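Subject: Re: [cell-care] right arm cable drag on the two-arm button cell
List: cell-care
From: Mali Rosser
Date: June

12 shares | 3 comments

Myfanwy, all -

Sorry for the slow answer, was under the bench at Stornside most of the morning. Quick notes below, your message quoted first so people who joined later can follow.

> From: Myfanwy Gape
>
> Hi list. We have the same layout you set up for Pondora, two arms
> facing over a table, one green button box in the middle. Left arm
> is fine. Right arm keeps tripping a protective stop on the last
> joint, always on the way down to the button, never on the way
> back up. I re-ran payload ID twice and got 700 g, then 600 g. Same
> gripper, nothing changed in between. Joint temps normal, nothing
> useful in the log. Gwilliam says swap the wrist. I would rather
> not swap the wrist. Anything cheaper to try first?
>
> Also - what do you do with the cables? Ours look like a hedge.
>
> Myfanwy

Don't swap the wrist. Not yet anyway. Two payload numbers that far apart with the same tool on is nearly always the harness pulling on it. Going down the slack runs out and the joint sees a load it wasn't told about. Coming up it goes slack again and everyone's happy.

We had this in the Sistia cell too, trip count got to 108 before I looked at the cables properly. Embarassing. I had already re-greased, re-torqued and reloaded the safety config by then.

What I do now, in order:

Arm to the press pose, freedrive off. Look along the cable from the gripper back to the base. Any strand that goes straight, that's your problem one. Then same again with the last joint turned to both ends of whatever range the program uses. Not the full range, just what it uses. Give it 100 mm more than the worst of those. Tie at the elbow, leave it free at the wrist. People always tie at the wrist because it looks tidy and then the wrist does the pulling.

Don't pull the tie down hard either. You want the bundle held to the casing, but able to creep a little. If the jacket has a dent in it when you cut the tie off, it was too tight.

THEN payload ID again. Three runs, arm well clear of the table. If they agree, you're done. If they still wander, ok, write to me and we talk about the wrist.

Ours, part way through the re-dress, tie on at the elbow and loops still hanging down on the table side: 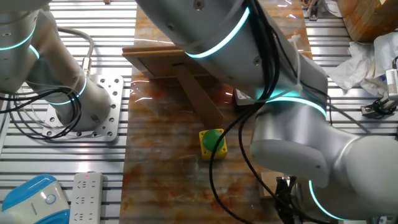

3 min read

Those loops are longer than I'd leave them. Fine for stepping through by hand at low speed, not fine for running. The button box is near enough to them that a loop can catch the dome when the arm swings across, and then you get a press that the gripper never made and a log that makes no sense. Lift them up along the arm, second tie higher up, check the press pose again. Should of done that first really.

Left arm - the black cables looped round the base can stay like that for us, the base doesn't move. Just keep them off the mounting plate bolts so you can get a hex key in. I check those bolts whenever I'm in there anyway. Paint pen line across each head, if the line's broken it moved. Takes a minute.

Power strip sits on the rails on that side. If yours does too, make sure no arm cable runs over the sockets. We had a plug worked half out at Stornside by one that did, and spent an afternoon blaming the controller.

Button box: ours just rests on the table, no fixings. Good and bad. A bad press shoves it instead of breaking a finger. But the taught point drifts, so re-teach it after any cable work, every time, even if you swear you didn't touch it. I put two bits of low tack tape down for the corners while I'm working, peel them after.

Table top is shiny, so if you're using a camera to find the button do that check with the overhead lights on AND off. Different topic, will write it up seperately.

On Gwilliam's wrist idea: a bad wrist shows up both ways, up and down, in my experience. Yours only trips going down. I'd put money on cable. If you do end up opening it, photograph the connector before you unplug anything, and get the new one calibrated before you touch the program. Over an hour for that, so don't start it at the end of a shift.

Send me the three payload numbers when you have them. And what speed you're going down at - you didn't say. If it's full speed onto the button, halve it before anything else.

Got to run, the Pondora people are on the phone

Mali

3 comments | 12 shares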